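Hilo sobre un fallo que llevamos arrastrando desde marzo y que el proveedor llama "comportamiento esperado". Va largo. 1/

Contexto rápido: puesto bimanual de Granevbridge, manos de cinco dedos, tarea de ordenar correas y meterlas en una cesta. El control de agarre es de Brevent. Yo solo hago la integración, así que me caen las quejas de los dos lados. 2/

El puesto y las cámaras de muñeca, mismo turno: 3/
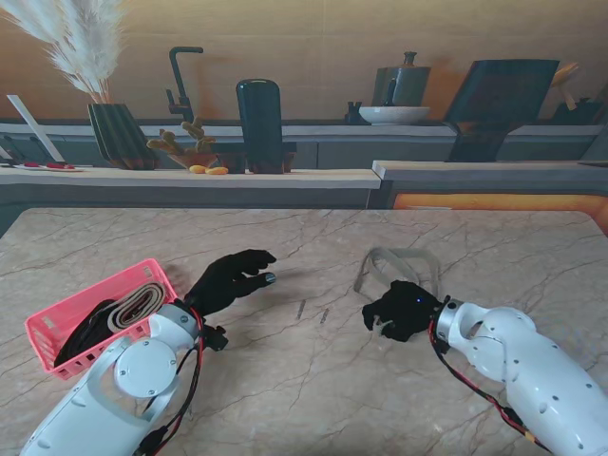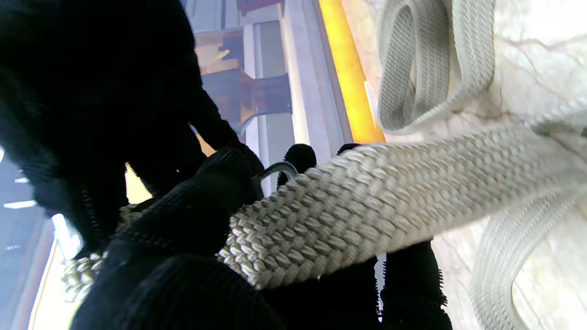
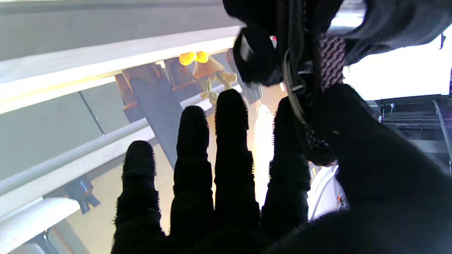
4/ QUÉ FALLÓ

A media mañana la mano derecha se quedó cerrada sobre la pieza y dejó de aceptar la orden de abrir. El panel decía "agarre estable". Estable sí, desde luego. Pulsé la parada y la mano se quedó como estaba, apretando.

5/ Según el manual, al cortar el movimiento los dedos mantienen la última consigna "para no soltar la carga". Me parece muy bien con una carga de 25 kilos colgando. Con una correa encima de una mesa, lo que consigues es una mano cerrada que no se abre si dentro hay un dedo de alguien.

6/ Tardamos 34 minutos en liberarla. Hay un procedimiento manual, está en un anexo y pide una herramienta que no viene en la caja. Lo pongo por si a alguien de compras le da por leer anexos.

7/ Respuesta de Brevent: que el registro no muestra ningún error. Claro, el registro lo escribe el mismo programa que creía que todo iba bien. Pedí los datos de corriente de los motores y me mandaron un PDF con una gráfica sin unidades en el eje.

8/ Mi sospecha – y es sospecha, no la vendo como otra cosa – es que la correa se mete entre los dedos, la lectura de contacto no baja nunca del umbral y el controlador entiende que aún está cogiendo. Lo he reproducido dos veces con correa plana. Con cuerda trenzada, ninguna.

9/ En Apaza, donde tienen el mismo modelo, me cuentan algo parecido: pasaron unos 40 ciclos sin problema y luego bloqueo. El folleto promete 1000 ciclos sin intervención. No dice con qué objeto. Apostaría por un cubo de espuma.

10/ La solución que proponen es una actualización que "mejora la robustez". Pregunté qué cambia exactamente. Silencio. Pregunté si cambia lo que hace la mano tras la parada. Que lo consultan con producto.

11/ Mientras tanto, lo que hemos hecho en Bundidach:
– nadie mete las manos en la mesa con el controlador encendido, tampoco con la parada pulsada
– herramienta de liberación atada al puesto
– correas planas fuera de la tarea hasta nuevo aviso

12/ Me dicen por privado que exagero, que no se ha hecho daño nadie. Cierto. Tampoco había nadie con la mano ahí, y eso no venía en el diseño de seguridad, fue suerte.

13/ Si alguien tiene este control y ha conseguido que los dedos abran tras una parada sin tocar el firmware, que me escriba. Capturas de configuración, por favor. Folletos ya tengo.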